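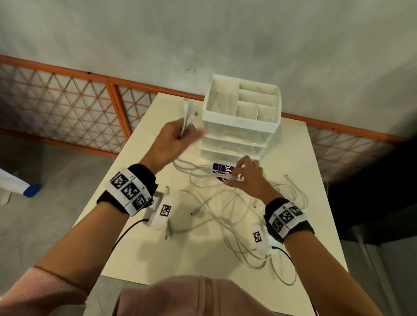 RUTSIDE, May 10, 2020

Minutes of the Rutside Shared Workroom Meeting
Posted by Till Frerichs
Reading time: 4 min
Filed under: House News / Meetings & Minutes

Present were Ramesh Chaturvedi (chair), Bohdan Tymoshchuk, Mandla Mathebula, Otis Nakamura and myself, Till Frerichs, taking notes. Ramesh welcomed us all and said how glad he was to see the group together again, and Mandla passed along a loaf of his sister's banana bread, which got us off to a slow but very happy start.

Minutes of the March meeting. Read and accepted, with one correction. The Hrynyshyn lamp belongs on the sewing side and I had written it down on the drawing side. Sorry, Bohdan!

1. The white cables

This took up most of our time, as I think we all suspected it would. Ramesh reminded us that the cables had been living in one big heap, and that every person who needed one had been pulling at whichever end looked most promising and leaving the rest a little worse than before. He was kind about it and included himself. The work of untangling is being done at the white table by the wall, by hand, one length at a time, and everyone agreed that patience is the only tool for it.

Bohdan spoke at some length (and very well) about method. He likes to find a plug first and work backward from it, easing the loops open with the fingers and never tugging. Otis prefers to loosen the whole heap before going after any one end. We talked this over for a good while and decided that both ways are fine, provided two people don't use them on the same tangle at the same moment.

Agreed: a cable that has been freed gets coiled loosely and fastened with a soft tie. No rubber bands, please, as Mandla has spent too many evenings scraping old ones off things. Bohdan will bring ties from home, and if we run out we'll put in a small order with Bovar along with the tape.

2. The white organizer

Otis asked whether the organizer could be given over to cables entirely, and there was real warmth for the idea, though Mandla wondered where the pencils would go. The top has a nice mix of spaces, a big one at the left and smaller ones beside it, and there are the two drawers underneath. 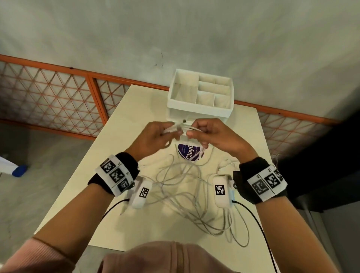 After some back and forth we settled on the following for a trial run. Longer coils go in the big section. Short cables go in the smaller cells, plug end up, so a person can see what they are reaching for. The upper drawer is for adapters and other odd little pieces, and the lower drawer is for anything we can't identify. Mandla will find a jar for the pencils, and he was very gracious about it.

Ramesh would like labels on the drawers. Otis offered to letter them by hand, and we were all pleased, having seen his work on the coat hooks.

3. Clay on the cable table

The tub with the purple label was discussed. We all like having the clay handy, and no one wants to discourage the modeling people, but it is a nuisance to have loops of cable winding themselves around it. Agreed that clay goes back to the craft shelf when sorting is under way, and that anybody may move it there without asking first.

4. The wall behind the table

Bohdan mentioned the dark scuffs on the wall. Otis thinks a damp cloth may do it and will try before we talk about paint. I said there might be a part can of something suitable at Hostalbridge and promised to ask, though I can't swear to the color.

Other business

Mandla asked that the big window be shut by the last person out. Ramesh asked for 12 more hangers for the coat rail, and this was approved. A kind note was received thanking us for the loan of the folding chairs. Two of the chairs are still to come back.

To do

Bohdan: soft ties
Otis: drawer labels, damp cloth
Mandla: pencil jar
Till: ask at Hostalbridge, order hangers
Ramesh: folding chairs

The next meeting will be set by telephone once Ramesh knows his schedule. Thank you all for coming, and thank you again to Mandla's sister.

T.F.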